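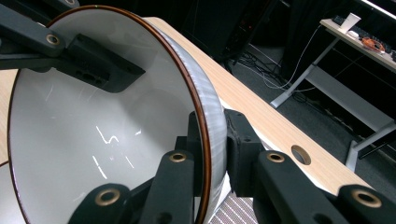 Grutance Expands Hand-Guided Training for Household Robots

Grutance has begun the second stage of Della, its program for teaching robots to handle ordinary kitchen and household objects by demonstration. The work is being carried out at the company's Paltcombe site and is expected to continue through October.

Under the program, trained operators perform each task themselves with a hand-held gripper fitted with a camera. The movements of the operator's hand and the view from the tool are recorded together and are later used to train a robot arm that carries a gripper of the same shape. No robot needs to be present while a demonstration is recorded, and operators can work at any suitable table.

The first stage of Della produced 1,512 accepted demonstrations covering 162 household objects. Most were small items that could be closed in the gripper whole, such as cups, spoons and boxed goods. The second stage turns to large, open vessels, which must be held by the wall or rim and tilted under control. Operators have recorded 438 demonstrations of this kind to date.

According to the company, wide bowls and basins present a particular difficulty. One side of the gripper has to pass inside the vessel while the other stays outside, and a small error in the angle of approach can push the vessel across the table before it is held. Glossy surfaces add to the problem, as reflections from ceiling lights shift when the vessel is turned and may be mistaken by the software for an edge.

Each demonstration is reviewed before it is added to the training set. Recordings are set aside if the rim leaves the camera's view for too long, if the grip slips, or if the operator's pace changes sharply partway through the task. Operators are asked to approach from several directions and to vary the starting position of the vessel.

Tasks that cannot easily be performed with the hand-held tool are taught by remote control. For these, an operator seated at a separate station directs the robot arm through a pair of handles. The company said that remote sessions take up to 3 times as long as hand-held ones and will be kept for work near sinks and inside cabinets.

Halvorsen, which supplies robot arms to the program, will test the trained software on its own equipment once the second stage is complete. The tests will include vessels that were not part of the recorded set.

Grutance intends to publish a summary of the results together with its written guidance for operators. Organizations wishing to receive both documents may register with the Della program office in Paltcombe.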